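# Putting the sweaters away (and taking them out again)

Every September I do the same work with our winter clothes, and every September I do it a little differently, because the year before I forgot to write down what was good and what was stupid. So this time I write it down. If you also live in a small apartment with one wardrobe and a lot of wool, maybe something in it is useful for you.

When I first moved here I was surprised how many people hang their sweaters. In my mother's home this was almost a crime. A knitted thing was folded, and it was folded on the bed, never on the table, because the table was for food. I still fold on the bed. It has the right height for my back if I sit on the edge, and I can lay a sweater completely flat with both arms open, which I cannot do on our small desk.

The quilt on this bed is the one with teddy bears. I know it is a Christmas pattern and it is not Christmas. It is warm, it washes well, and after so many winters I don't see the bears anymore. My sister-in-law sees them each time she visits and each time she makes a remark.

## What I take out

The winter things sleep in two flat boxes under the bed. I bought the boxes from Flandell three years ago, and I have one complaint: the zipper goes only on three sides, so you must bend the lid and it wants to close on your hand. Otherwise they are fine. I put everything on the bed and I make piles. One pile to keep, one pile to repair, one pile to give away. I used to have also a pile called "maybe", and this pile went back to the box every year without being worn, so I stopped having it.

I check each sweater in the same order. First the elbows, then under the arms, then the neck, and at the end the ribbing at the bottom and on the wrists. The ribbing is where I find the most problems. It gets stretched when people pull the sweater down over their hips (I do it too), and when it is stretched the whole sweater looks tired even if the rest is perfect. If the ribbing is only a little loose, I wet just this part with cool water, push it together with my fingers and let it dry lying down. It helps for maybe a month of wearing. For a serious case I sew a thin elastic thread on the inside, but I am not very good at it and you can see it if you look.

Green things I always check by the window. I don't know why, but on dark green I miss every hole under the lamp.

## Washing before or after

Many people wash the winter clothes when they take them out. I think it is too late. They should be washed before they go to the box in spring, because old sweat and food are what the moths like. I use Drenar wool soap, a small spoon in a basin, and I rinse two times. I don't twist. I roll the sweater in a towel and I press on it with my knees, which looks funny but takes out very much water.

In fall I only air them. I open the window in the morning, put the sweaters on the bed one beside another, and leave them for 120 minutes by the kitchen timer. After this the smell of the box is gone. If it is raining I wait for another day.

## How I fold

My way is not special. I lay the sweater with the front down and smooth it from the middle to the sides. Then one side goes to the middle with the sleeve, and I turn the sleeve so that it runs down straight. The same with the other side. Then the bottom goes up, but not in half, only one third, and one more time. The thick ribbing should end inside and not on the top of the packet, otherwise the pile leans like a drunk man. For cardigans I close the buttons first. All the buttons, also the boring ones in the middle.

I tried also the rolling method from a book. For T-shirts I like it. For thick knits it made big sausages and I could fit only 5 in the drawer, when before I had eight.

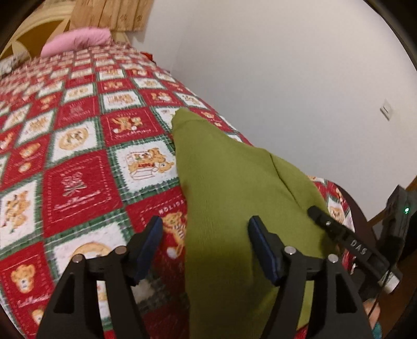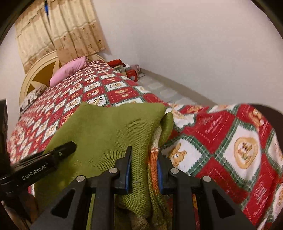
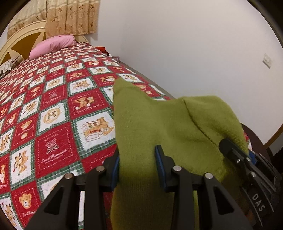
The drawer itself needed some work this year. It is a Pavliuk drawer, the second from the bottom, and the wood was catching on my merino. I rubbed it with fine sandpaper and then with a piece of candle, and I put a cotton pillowcase on the floor of the drawer. The pillowcase is old but very soft, and I can take it out and wash it.

Against moths I use cedar pieces. They lose the smell after one season, so I sand them a little with the same sandpaper and they smell again. I had lavender bags before, from Dudico, nice ones with a ribbon. My husband was sneezing, so now they hang in the bathroom and he sneezes there.

The repair pile this time is four sweaters and one scarf. I put it in a basket beside my chair and not in the wardrobe, because what I put in the wardrobe I don't repair. Two have small holes which I can close in one evening. One needs a new button, and I must look for it in the tin, where I must have 1000 buttons and never the right brown. The scarf is unraveling at one end and I am still thinking if it should get a fringe.

The summer shirts go to the boxes next weekend, if the weather stays cool. Last year I packed them too early, then we had a hot week and I was lying on the floor in front of the bed, pulling out the box with one hand to find a linen dress. So I keep four or five light things in the wardrobe until the heating is on.

If somebody knows how to wash orange wool so that it doesn't give color to the water, please write me in the comments. I tried vinegar. The water was still orange, and the bathroom smelled like salad until the evening.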